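Preguntas frecuentes sobre las reglas de simulación

Página mantenida por Araceli Cuevas. Última revisión: 15 de marzo de 2018

¿A quién se aplican estas reglas?
A todos los equipos que entregan episodios de manipulación simulada al proyecto Votport, también a los que trabajan desde Sostell.

¿Cuántos episodios tiene una entrega?
Una entrega completa tiene 100 episodios. Se acepta una entrega parcial a partir de 80, si el responsable lo avisa antes por escrito.

¿Puedo cambiar la fuerza de cierre de la pinza?
Sí, hasta el límite de 40 N que está fijado en la configuración común. Para un valor más alto hay que pedir permiso a Clémence Rolland y esperar su respuesta.

¿Qué se considera un agarre válido en un recipiente abierto?
Los dos dedos deben quedar uno a cada lado de la pared, con el borde entre ellos, antes de dar la orden de cierre. Si un dedo atraviesa la malla del objeto, el episodio se marca como inválido, aunque después el objeto se levante bien.

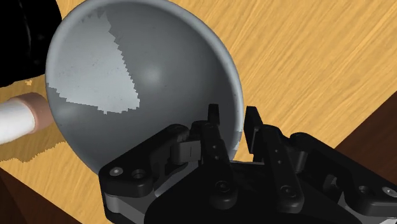 La misma regla vale para los platos hondos y los vasos. En los objetos con asa se permite también agarrar por el asa, pero hay que anotarlo en el campo "tipo de contacto".

¿Debo quitar los otros objetos de la mesa?
No. Los objetos vecinos forman parte de la tarea y se quedan donde los puso el generador. Un contacto ligero con ellos se anota; una caída de la mesa termina el episodio.

¿Qué hago con los defectos de textura o de sombra?
Se dejan como están. No se permite retocar las imágenes después del renderizado. Si el defecto se repite, abra una incidencia y escriba el número de semilla (por ejemplo, semilla 951).

¿Cuándo cambian las reglas?
La próxima revisión está prevista para agosto. Las propuestas se envían a Jaqueline Ibarra, con el número de la regla en el asunto del mensaje.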